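Saving the Wanyama Building: who gains, and who says so?

Student project report, Urban Planning and Local Government module
Submitted 2018-05-10
Authors: Esther Nyaga, Clementina Moreira, Lertchai Chantharasri
Project supervisor: Mwanahawa Kombo

1. Why we chose this case

The Wanyama Building stands on the corner of Skindano Street and the old tram road. It was put up as a shoe warehouse, spent a long time as a furniture shop with flats above, and has been shut since the last tenant left. The owner, Gallano Estates, applied to the borough in February to pull it down and lay a surface car park with 294 spaces across the building's plot and the yard behind it. The borough's planning office advised refusal. A campaign group, Friends of Wanyama, wants the building listed and turned into workshops.

Most of what we read before starting treated this as a simple fight between people who love old buildings and people who love cars. We did not believe that account when we began and we believe it less now. Everyone involved has told the public one reason for their position, and in each case there is at least one other reason which they mention less often or leave out.

Our question was a narrow one. Do the public arguments made by the three sides stand up when checked against papers that anyone can ask to see? We were not trying to decide whether the building is beautiful. Two of us think it is fairly plain.

2. What we did

We read the demolition application and its appendices, the planning office's report, the minutes of the public meeting, and the campaign's own leaflet and website. We interviewed 11 people: shopkeepers, residents, one officer from the planning office (who asked not to be named), the campaign's secretary Nafula Athumani, and a spokesman for Gallano Estates who would only answer by email. We also walked the streets near the site on 14 separate visits and noted how full the existing car parks looked.

The weak points of this method should be stated early. Eleven interviews is not a survey. We chose people who were willing to talk, and people willing to talk about a demolition tend to be against it. Our visits were fitted in between lectures, so evenings are poorly covered, and evenings are when the owner says parking is short.

3. The owner's case

The application rests on two claims: the town centre needs parking, and the building is past repair.

The parking claim is supported by a study from Flavero Consulting, which Gallano paid for. It says the nearest public car park is "regularly at or near capacity". We went looking for the counts behind that sentence and found only three, all taken during the winter sales. No ordinary week was counted. On most of our visits there were plainly empty spaces on the upper deck, though as we say above, we have little to offer about evenings.

The repair claim is more serious. The structural appendix describes water getting in at the rear parapet, rotten joist ends on the top floor and a cracked lintel over the loading door. We have no reason to think that any of this is made up. What the appendix does not do is say what repair would cost. It says repair would be "uneconomic", which is a conclusion with the sum left out. We asked the spokesman for the figure. He replied that it was commercially sensitive.

It is also fair to ask how the water came to be getting in. Two former tenants told us they had reported the blocked gutter while they were still living there. Neither had kept the letters, so we can't treat this as proved. 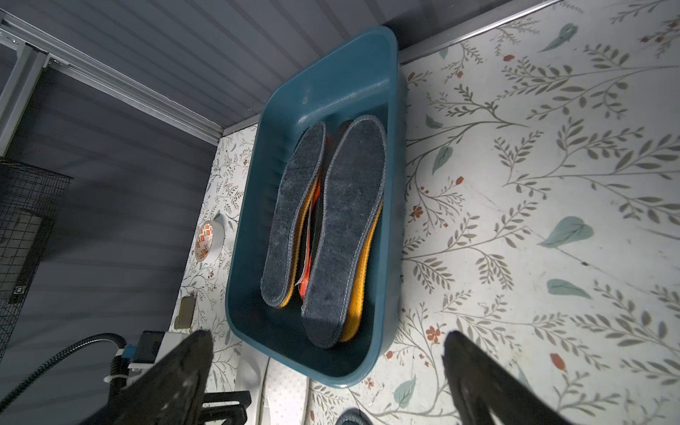
Does the owner need permission to knock the building down?
Because the building is inside the conservation area, demolition needs consent from the borough. Outside the conservation area the owner would mostly have had to give notice and agree how the site would be left.

4. The borough's case

The planning office says it objects on heritage grounds. Its report calls the Wanyama Building "an important survivor of the district's trading past". That may be so, but the same office raised no objection when the matching warehouse on the other side of Skindano Street came down for a supermarket. We put this to the officer we interviewed. The answer was that policy had changed since then. It had, but the change was a matter of a few added sentences, and the earlier policy already told officers to give weight to warehouses of this type.

We think money explains some of the difference. The borough runs the public car park and depends on its income. A private car park nearly next door, with cheaper prices, would take some of that away. The officer said parking income had played no part in the advice. We have no document that shows otherwise. We only note that the borough's finance paper for the same month lists "competing provision in the Skindano area" as a risk, and that the planning report never mentions it.

Clementina Moreira argued in our discussions that this does not matter. A council can have a selfish reason for a decision and the decision can still be right. The other two authors accept this as logic. Our worry is a practical one: if the case goes to appeal, a heritage argument that looks borrowed for the occasion may be easier to knock over than one the borough has used steadily for years.

5. The campaigners' case

We expected to find this section easiest to write because we started out on the campaign's side. It was the hardest.

Friends of Wanyama says the building could hold small workshops on the ground floor and flats above. The leaflet has a drawing of this, with trees. It has no costs in it at all. When we asked Nafula Athumani who would pay, she said that grants were being looked into and that it was unfair to ask residents to produce a business plan when the owner had not shown his own figures. She has a point about the owner. The trouble remains that a listed building with no money behind it can stand empty until it falls down by itself.

The leaflet also claims the whole neighbourhood is opposed to demolition. That is not what we heard. The man who runs the key-cutting shop wants the site cleared and does not much care what replaces it. A resident of the terrace behind said she would rather look at parked cars than at broken windows with pigeons going in and out. Neither of them had been asked for a view by the campaign.

Several leading campaigners own houses on the terrace, where a car park would mean headlights and a barrier going up and down at night. This is a perfectly decent thing to object to. It is odd that the leaflet talks only about brickwork.

6. The public meeting

We attended the meeting and later compared our notes with the published minutes. The minutes record "strong support for retention". The room did clap for that side, and loudly. They leave out that the hall was more than half empty by the time questions were taken, and that the key-cutter's question about business rates was never answered. Lertchai Chantharasri asked from the floor whether the repair estimate could be made public. The minutes give this as "a query regarding costs".
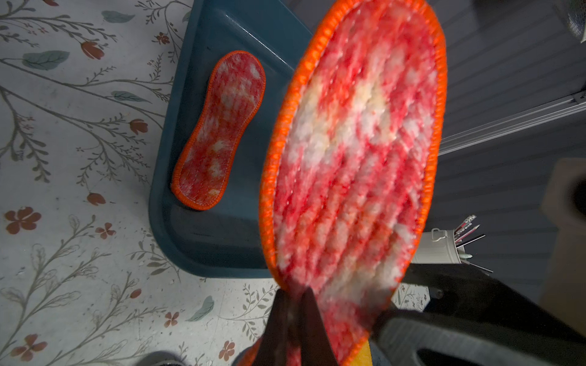

What happens if the borough refuses consent?
The owner can appeal, and an outside inspector would then look at the case afresh. The building would have to stay up while the appeal was being heard, but a refusal would not in itself make the owner repair it.

The borough does have a power to order urgent works on an empty building in a conservation area, and to send the owner the bill. It has not used that power on the Wanyama Building. The officer told us this was "kept under review". We could find no paper in which it had been reviewed.

7. What we found

The owner has shown that the building is in poor condition and has not shown that it cannot be saved. The parking study is too thin to support an application of this size.

The borough's heritage argument may be correct but its record is inconsistent, and it has an interest in the outcome that its own report ought to have declared.

The campaign has public sympathy, less of it than it says, and no plan that could be tested.

Our supervisor, Mwanahawa Kombo, wrote on our draft that we had been harder on the borough than on the company, and asked whether that was because the borough answers letters. We think this is partly true. The borough's papers are open and so its mistakes can be found. Gallano sent us two short emails. A reader should not take the shorter section on the owner as a sign that there is less to be said against it.

8. Suggestions

The repair estimate should be published before any decision is made, with the borough paying for a second one if the owner will not release the first. Parking should be counted again over ordinary weeks, evenings included, by a firm chosen by neither side. The planning office should put the car park income in its report and let members judge what weight it has. The campaign should ask the shopkeepers.

We disagreed about whether to recommend refusal. Esther Nyaga and Clementina Moreira would refuse on the present evidence, on the ground that a demolished building can't be put back if the figures are later found to be wrong. Lertchai Chantharasri would put the decision off for a fixed period and order the urgent works in the meantime, starting with the gutter.

9. Things we did not manage

We never got inside. The owner refused on safety grounds and the campaign's photographs of the interior are old. We did not speak to the supermarket. We asked Flavero Consulting for the raw counts and were told to apply to the client, who passed us back to Flavero. Interview notes are held with the module office and can be read on request, apart from the officer's, which we agreed to keep to ourselves.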